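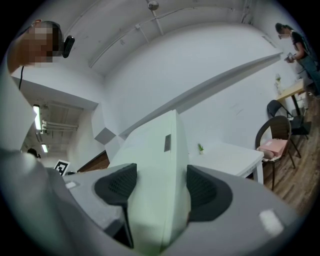

By Perihan Saraç, project coordinator, Casatside Allotments
2 min read · 3 shares · 6 comments

Progress report for the Ornura small grants fund, second period

The water work at Casatside is now mostly finished. We laid 185 metres of new pipe between the lower gate and the Grerko field, and six standpipes are connected. The seventh must wait, as the ground by the old hedge is too stony for hand digging and we need to hire a small digger.

Spending in this period was £1764, mainly for pipe, taps and fittings. The second-hand Honda pump cost less than we planned – the difference went to a better filter. I ask your permission to keep this change in the budget.

The waiting list has become shorter by three families, who took the plots near the road in December. Two plots there are still under brambles. We clear them on Wednesday mornings, but progress is slow when it rains.

For the next period we plan the last standpipe and a path wide enough for a wheelchair.

Comments

Maureen T: Will the taps be turned off in frost?

Perihan Saraç: Yes, from the valve at the lower gate.

Plot 14: Very pleased with the new tap. Pressure is a bit low in the evening though.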